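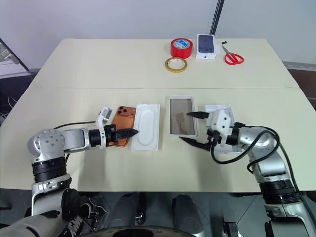 Trorkside, November

Packing bench, entry for the phone and film kits. Writing this up before I forget which complaints were mine and which were Kamil's.

Kamil Kováčik wants to settle the layout this week. His plan is that the phone lies face down on the left, the molded tray sits next to it, then the film in its white frame, and the box waits open at the right. Tapes go to the back. He calls this the "reading order" layout. I said fine, we can try it, but I have watched three layouts get settled in this room and each one lasted until somebody needed the table for something else.

My doubts, in the order they came up:

Face down. I still don't like it. Kamil says the orange back makes the phone easy to find on a cream table, and I can't argue with that part. But the glass is the side we are trying to protect, and we are setting it straight down on a surface where people have been cutting tape all morning. One crumb of grit and the film is the least of our problems. Kamil's answer was "so wipe the table." We have a sign that says wipe the table. The sign has been up since spring.

Camera bump. With the phone on its back it rocks when you press on the glass, so face up isn't free either. Rozália Vaněk suggested a folded cloth under the lower half. I tried it with my own phone and it helped a little, then the cloth slid. Might be better with something rubbery. Not tested, so I am not writing it down as a fix.

The tray. White molded plastic with the raised oval in the middle. Everyone keeps talking about it as if it holds the phone. Does it? I would like someone to show me it stays put in a closed box before we call it part of the kit. Svatopluk Hudec thinks the oval is there for stiffness. I think he is guessing, and he admits he is guessing.

The film. This is the one I'd like to argue about properly. It has a brownish, mottled look lying there in its frame, and Rozália asked right away whether the lot was bad. I don't know. Could be the liner, could be the light in this room, could be the film. Ovell says on the order sheet that the film is "fully clear when applied," and I would say that too if I were selling it. Until one has been put on a phone and looked at by a window, I am not signing off on clear. Please don't peel one just to check and then put it back, we all know what happens to the edges.

Frame direction. Long side up and down as you stand at the bench. Kamil has decided this is the right way. I asked him why and he said it looked neat. Good enough for a trial, I suppose, but let's not put "neat" in the work sheet.

The seam. The table is two panels and the joint runs straight across the middle. The sheet should say plainly that work stays on the near panel and supplies stay on the far one. I have had a card corner catch in that seam, and I don't want to find out what it does to a film. Eduard Štěpánek says the Bednárik tables in the other room have no seam. He has been saying so for months and we still don't have one of the Bednárik tables.

Tapes. Red roll standing up, small yellowish clear one lying flat in front of it. The red roll is a pain on its edge, one nudge and it goes for the floor. Lay it down. Kamil objects that you can't grab it as fast. How often do we need to grab tape fast?

Also, the red is far too strong for closing these boxes. It takes the surface with it when you open them again. The clear one for boxes, please, and keep the red for outer cartons.

Numbers, such as they are. Hurnora would like 100 kits as a first go and is already talking about 1000. I would not promise the 1000 to anybody. We have not agreed which way up the phone goes.

What we agreed on, more or less:
Kamil's left to right order stays through Thursday.
Table wiped before every batch, and whoever starts the batch initials it.
Try 2 films from this lot on old phones, by the window, with someone other than Kamil judging.
Ctibor Ševčík to ask Ovell about the brownish look before we order more.
Red tape lying down.

Still open: face up or face down, the cloth, whether the tray does anything at all. I have it down as face up under protest from Kamil — he has it down as face down under protest from me. Svatopluk gets the casting vote when he's back at 8 tomorrow.

Note added later. Ctibor read this over and says I am being hard on the tray. He is welcome to shake a closed box next to my ear and change my mind.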